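Right, long overdue thread on what our robotics club has been up to. Settle in, it's a bit of a ramble 🧵

1/ For anyone new: we're the evening group at Skirnilthorpe, second year running, and this year's project is laundry. Picking clothes up and putting them in a basket. My mum thinks this is the first useful thing I've done since I left home.

2/ The team is me, Marlene Frota on the grippers, Benedito Guerra on the software and Tainá Fagundes, who keeps the log and tells us off when we skip filling it in (fair).

3/ We started back in April with socks. Never start with socks!! They fold themselves into nothing and the fingertips just skate over them. We lost weeks to socks and I still get cross thinking about it.

4/ So now it's bigger stuff. A shirt is kinder because there's always a fold sticking up somewhere, but then you lift it and half of it is still hanging down and catches on whatever's next to it. Swings and roundabouts.

5/ Bits from the laundry task, red top on the grey seat, basket down by the gripper: 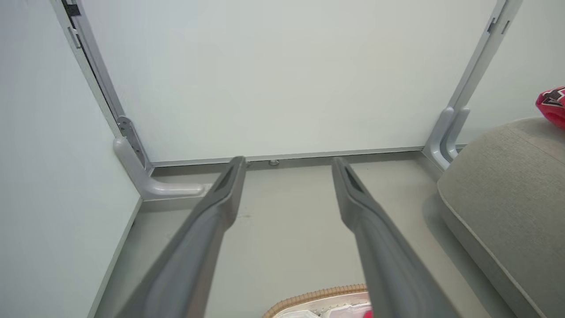
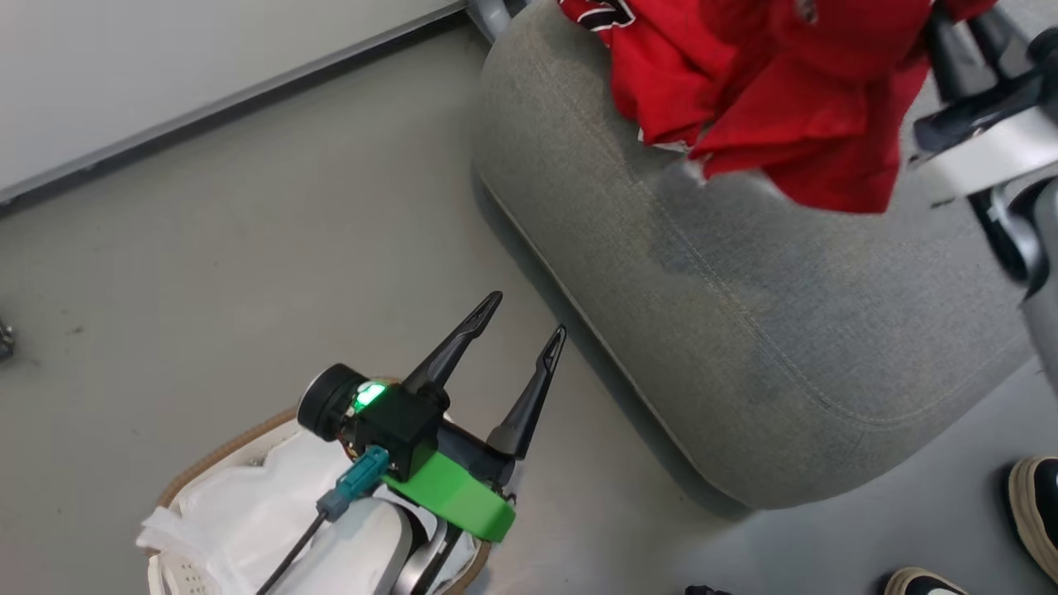
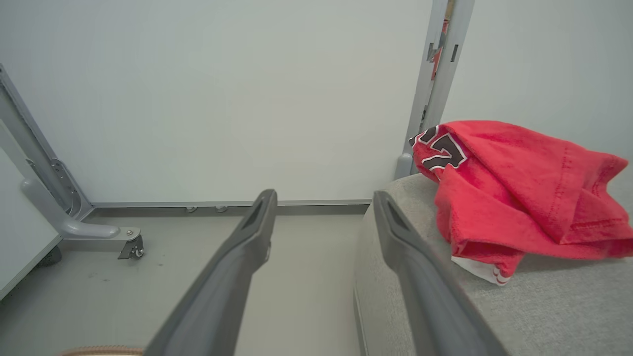 6/ What we've logged so far: 1,326 tries, going by Tainá's sheet. Marlene swears she did another 125 that never got written down. Tainá says if it isn't in the sheet it didn't happen, and I'm staying well out of that one.

7/ The biggest argument at the minute is how hard to squeeze. Benedito wants it gentle so the cloth doesn't get dragged about. Marlene wants a proper grab. I've been flipping between the two all week and I think the answer depends on the cloth, so we're going to need a setting for each, and that means more testing, sorry everyone.

8/ Also learnt the hard way: check the cable before you move the wrist. Check it again after somebody else has had a go. I've got a sticky note about it on my laptop now.

9/ Someone asked how you get into this if you can't code. I couldn't! I came along to one open evening because a friend wanted company and she never went back, and I've been there ever since. You can do loads just by setting up clothes, watching carefully and writing down what went wrong.

10/ Next up is the Dromeneck meet, where the clothes get picked for you and you don't see them until you're called. We get 9 goes. Valquíria Paiva went last year with another team and says the thick jumpers are what catches people out, so please send us your ugly thick jumpers.

11/ Club night is open to anyone, come and have a nose. Bring a jumper. I'll reply to questions after tea, unless they're about socks.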